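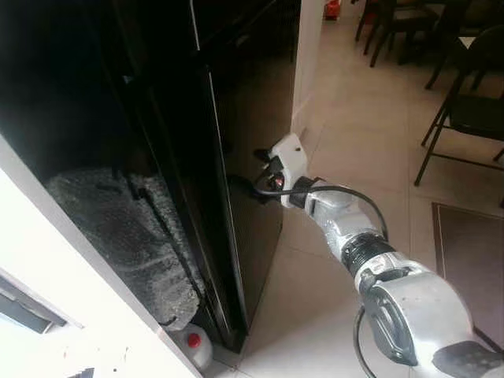 The arm reaching out, with the gripper close to the glossy black front.

Give me a fridge over a table of blocks
By Glória Veloso
23/05/2025

I have watched a lot of grippers pick up a lot of wooden cubes, and I would like to make the case for stopping. Cubes are lovely. They sit still, they have flat sides, and any hand that costs more than a decent bicycle will lift them all day. If you want to know which of two grippers you should buy, put both of them in front of an ordinary kitchen fridge with ordinary food in it and see which one you still like by teatime.

We did this in Zustport over most of last July, with a Moschos hand and an Omard hand taking turns on the same Flandum arm. On the cube table they were impossible to separate. Each managed 100 lifts out of 100 and we all went home pleased and none the wiser. Then we moved to the fridge and within a morning we were arguing, loudly and happily, about fingertips!

The door is where it starts. A fridge door has a seal that holds on and then suddenly doesn't, so the arm has to pull firmly and be ready to go soft a moment later. The Moschos controller is wonderful at this. You can feel it (I had my palm on the forearm, which I was told off for) easing away the instant the seal lets go. The Omard pulled just as hard and then took a little step backwards with the whole door in its grip. No harm done, but you wouldn't want a jug of milk on the inside of it. 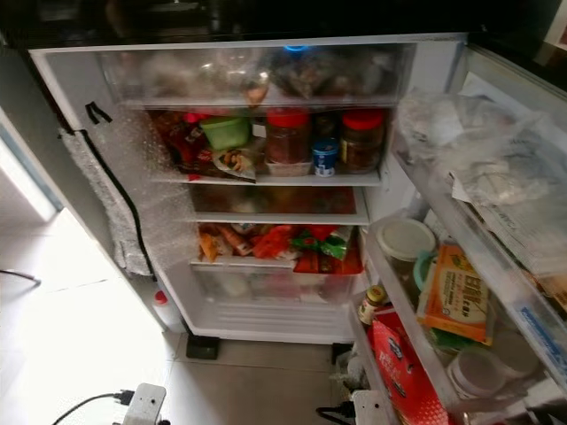
Then there is the food. I don't think people who design test objects do much of the weekly shop. A jar is easy until it has another jar next to it and something tall behind. Bags of crisps are mostly air, and they slide off one another. Anything in a carrier bag has no shape at all until you lift it, and then it has a different one. A fridge gives you glass, thin plastic, foil and cardboard within one reach, and it costs nothing to rearrange between runs. You can't buy a test set that good, and I've seen the prices people ask for the ones you can.

Our 173 fridge attempts with the Omard taught me more than a year of reading brochures. Its fingers open wide, which I had down as a plus, and it was one right up to the moment we asked for the second jar along. Wide fingers need somewhere to go. The Moschos has a smaller opening and lost a few of the fatter containers because of it, but it could get in beside things, and in a crowded fridge that matters far more than I'd expected. I went in favouring the Omard and came out wanting the other one, and I enjoyed changing my mind enormously.

I'd say much the same about cameras. A head camera is splendid for choosing what to go for. It sees every shelf, and the door as well, and you can plan the whole reach from it. Once the hand is inside, though, the arm blocks half of what you need, and you start leaning on the camera at the wrist.
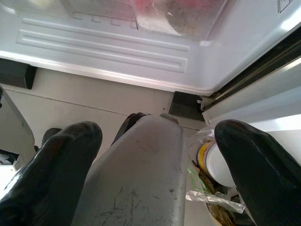 Wrist views are odd things to get used to. The fingers take up so much room, everything behind them looks near, and white plastic against white plastic gives the software very little to hold on to. We dropped the exposure by 40 per cent on the wrist side and got the edges of the shelves back, which cheered up the whole room. I would now pick a gripper partly by how much it hides from its own camera. I've never seen that on a spec sheet, and I'd like somebody to start printing it.

The usual objection is that a fridge isn't repeatable. Your jars aren't my jars, so how can we compare results? I take the point, and for a published table of scores you do want the cubes, or something like them. But most of us aren't publishing. We are trying to decide whether to spend 2818 pounds on a hand, and we'd like it to cope with a kitchen on a normal weekday. For that I'd trust a long afternoon with somebody's groceries over any score.

If you try it, keep the shelves as you find them. The temptation to tidy up first is very strong (I have given in to it, twice) and you lose nearly everything interesting when you do. Start with the door, give each hand the same awkward jar, and write down which one you reach for when you're tired. We're trying the freezer drawers next, and I've already bought the peas.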